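Forum Weltpolitik > Naher Osten und Nachbarn

Thema: Wasserabkommen am Judorero – Bestand oder Makulatur?

wichai_i schrieb:
Im November läuft die Übergangsfrist aus, und die Provinz Stomero hat die Quoten immer noch nicht ratifiziert. Zugesagt sind 440 Millionen Kubikmeter im Jahr, geliefert wurden zuletzt 226. Die Zentralregierung redet von Trockenheit, die Provinz von Erpressung. Für mich sieht das nach einem Streit um Zolleinnahmen aus, das Wasser ist der Hebel.
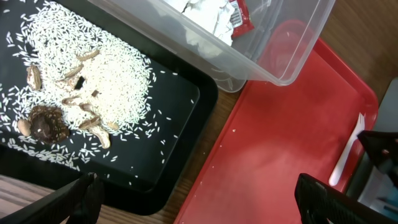

Re: Wasserabkommen am Judorero

dalibor.m schrieb:
Zolleinnahmen halte ich für Unsinn. Der Grenzübergang bringt kaum noch etwas ein, seit der Verkehr über Süden läuft. Es geht um die Wahl. Kein Gouverneur unterschreibt vor dem Wahltag eine Quote, die ihn die Bauernstimmen kostet.

Arnaud_S schrieb:
Zitat von dalibor.m: "Es geht um die Wahl."
Das erklärt nicht, warum auch der Vorgänger nicht unterschrieben hat, und der musste sich keiner Wahl mehr stellen. Ich habe den Entwurf gelesen. Artikel 2 gibt der Hauptstadt das Recht, die Schleusen im Notfall allein zu steuern, und was ein Notfall ist, legt sie selbst fest. Das würde ich als Provinz auch nicht mittragen.

dalibor.m schrieb:
Solche Klauseln stehen in jedem Vertrag dieser Art. Dafür gibt es die Schiedsstelle.

Arnaud_S schrieb:
Die Schiedsstelle hat noch nie getagt. Es gibt sie auf dem Papier – mehr nicht. 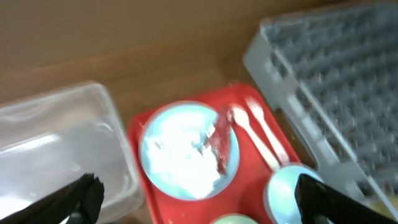
Selbst wenn sie tagen würde, ernennt die Hauptstadt den Vorsitz. Von den 700 Beschwerden aus den Gemeinden ist bisher keine angenommen worden, so jedenfalls der Bericht von Doležal.

ludmila_dv schrieb:
Janka Doležal schreibt seit Jahren für die Provinzseite, das sollte man dazusagen. Die Zahl kann trotzdem stimmen. Hat jemand den Bericht als Datei?

wichai_i schrieb:
Schicke ich dir heute Abend per PN. Bei Artikel 2 gebe ich Séverine recht, den hatte ich überlesen. Bei den Zöllen bleibe ich bei meiner Meinung.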